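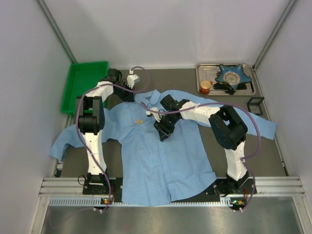 Talks > Clothes and Linen > The Shirt, Flat: speaker notes

15 shares | 6 comments

Notes as used on the Friday at Tredthorpe. Treasa asked for them, so blame her if they read like a shopping list in places. Bits in brackets are for me.

OPENING

Good evening. My name is Sibel Çetinkaya and I have been asked to speak to you about folding a shirt. Some of you paid for parking.

(Wait. Someone usually laughs. If they don't, carry on as though it was a serious remark about parking.)

I worked at Gezer for years, in the back, with the shirts. On a busy day we'd put over 82 through before closing, and the man who trained me had views on every one of them. I inherited the views. You are about to inherit them from me, and I'm sorry.

Hands up if you own a shirt. Keep them up if it's on a chair at the moment.

(Most hands stay up. Mine too, if I'm asked.)

FLAT FIRST

Lay the shirt out before you do anything else. Collar at the far end, hem towards you, buttons facing the ceiling. Arms out to the sides. It looks like a man who has fallen off something, and it should.

People skip this. They pick the shirt up by the shoulders, give it a shake, fold it against their chest with their chin and end up with a parcel. I have watched grown adults do this in a shop, with stock they were hoping to sell.

You need a surface bigger than the shirt. A bed will do, but a bed gives way when you press on it, so every stroke of the hand makes a new dent. Kitchen table, then. Wipe it first. I once pressed a very nice cuff into the ghost of some marmalade.

Soft creases are allowed at this stage. We aren't ironing tonight. The ironing talk is in January and it's longer, and there is a handout.

SMOOTHING

Flat of the hand, from the placket outwards. The placket is the strip with the buttons on it. You now know a word that will never come up.

Go down one side and then the other. Don't drag a sleeve by its cuff to straighten it, or the rest of the shirt comes along to see what's going on. Hold the shoulder still with one hand and run the other down the sleeve.

(Demonstrate. Use the pale blue one. The white one has the tea on it.)

Pale blue is a good colour to learn on. White hides its creases under a strong light and dark colours hide them everywhere, but pale blue tells on you straight away. Rileck's catalogue used to call theirs "morning", and they charged accordingly.

If there's a logo on the chest, leave it on the outside of the finished fold. Firms that give out work shirts care about this far more than you'd expect. Treasa Mac Suibhne had a whole order sent back from Luvdale once, every shirt folded beautifully with the logo tucked neatly inside. She still brings it up at dinner.

BUTTONS AND BITS

Run a thumb down the front before you turn the shirt over. What you want to find is a loose thread. What you find is whatever was on the table.

(Pause here and look at the table. There is always something.)

Crumbs, pins, a scrap of sweet wrapper, the little plastic clip from the last new shirt. Fold any of it in and it'll be there for the whole of its stay in the drawer, making a small mark exactly where your colleagues look. Pick it out between finger and thumb. Don't brush it, as brushing only sends it up a sleeve. 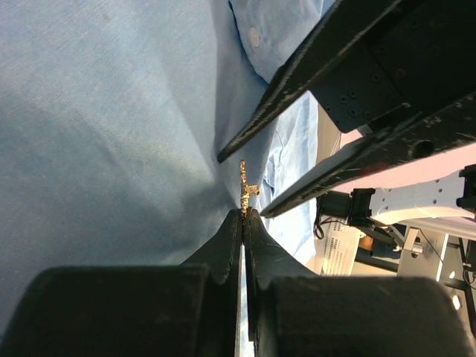 Should you do up all the buttons before folding?

The top one and every other one below it are enough. The top button holds the collar in place, and the rest stop the front from sliding apart when you turn the shirt over. Leave the cuffs undone so that they lie flat.

TURNING OVER

Face down now. Take the shoulders, not the collar, and turn it like a page. If you lose a sleeve underneath, fish it out and don't speak of it.

Fold one side in towards the middle of the back, then bring the sleeve straight down along the edge you've just made. Do the other side to match. There are 2 schools on whether the sleeve should go straight down or across at a slant. I belong to the first and I'm told the others are perfectly pleasant.

Hem up to just below the collar, or in thirds if your drawers are shallow. Turn it back over. Pat it once. More than once is vanity.

(Hold it up. Let them look. If the tail drops out, say it's a useful fault to see.)

THE HALL EXERCISE

Everyone gets a shirt from the basket. Share tables, move your glasses, mind the radiator at the end, it's hotter than it looks. I'll come round. I won't say anything unkind, though I have been told I have a face.

Leave time for the person who wants to discuss fitted sheets. The answer is that I don't know either.

Shirts back in the basket afterwards, please, folded or otherwise. Tea is through the double doors and the lid of the big urn sticks.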